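Folding towels and cloths so they stay folded

Most stacks of kitchen cloths fall over because the cloths were folded while still bunched up from the dryer. Spend a few seconds getting each one flat and the rest is easy.

Work on a table, never on your lap or the bed. A square table is handy, as you can line up the edges of the cloth with the edges of the table. If the top is slippery, put a cover over it. A dark cover under light cloths also makes it easier to find the corners.

Drop the cloth in the middle and look for a corner that is already sticking out. Pull that one toward you, then open any flap that has doubled over on itself. Smooth from the center out with the side of your hand.
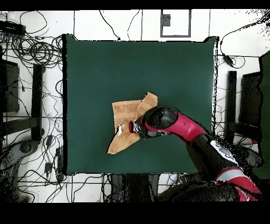 A tan cloth on a green cover, before flattening. Start with the corner at the lower left.

Once it is flat, fold in half with the edges matched, then in half again. For a shelf, fold in thirds the long way first – the stack will be narrower and you can fit two side by side. Put the folded edge facing out.

Creases that have set in will not smooth out by hand. Mist them lightly with water, wait a few minutes and press down with your palm. Linen may need the iron.

Cloths with a woven band should be folded so the band runs straight across. If it slants, open the last fold and try again.

Houshang Bagheri wrote in to say he keeps a stack of 6 by the sink and puts clean ones at the bottom. That way they all wear at the same rate.

Updated January 27, 2020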